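Wrist camera keeps losing the object once the fingers close – keep those episodes or drop them?

furnov_lab
Posted in Data collection
We have 2867 teleop episodes for pick and place so far, single arm, wrist camera plus one overhead. In a lot of them the gripper fills most of the wrist view right before the grasp. Rafia Bukhari, who runs our labeling, wants to drop every episode where the object is hidden at contact. I want to keep them. What do others do?

Milinholm
Keep them. The arm will see the same thing when it runs on its own. If you only train on clean views, it won't know what to do in the last few inches.

wyss51
Disagree, at least in part. We kept everything on our first run and the policy learned to close early. Once we pulled the episodes where neither camera could see the object, it got better. Check the overhead before you decide.

Milinholm
Sounds like an operator problem to me. Were your people pausing before they closed?

wyss51
Some were. We retrained two of them and still saw it.

shabnam_r
Shabnam Rana here, I do collection at Borano. We tag instead of deleting. One tag for object visible, one for partly hidden, one for fully hidden. Then you can train with and without and compare. It adds 12 seconds per episode, so it isn't free.

furnov_lab
Tagging might settle it here. Do you tag the whole episode or each part of it?

shabnam_r
Only the approach and the grasp. We tried every frame and people got sloppy by lunch.

wyss51
Same. Also vary the room. We had 74 episodes in one corner with the same floor and the same light, and the policy fell apart when we moved the table.

Milinholm
That one I agree with. Bright colored objects can fool you too. They are easy to find against a gray floor, so your numbers look good until you switch to something dull.

furnov_lab
Good point, we lean on orange a lot. Plan for now is to tag approach and grasp, keep everything, and train twice. Rafia still thinks the fully hidden ones should go – I'll post both results in July and she can say I told you so if she's right. The wrist view I'm talking about, with the fingers taking up this much room, is the normal case for us.
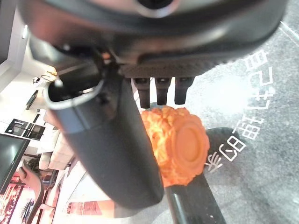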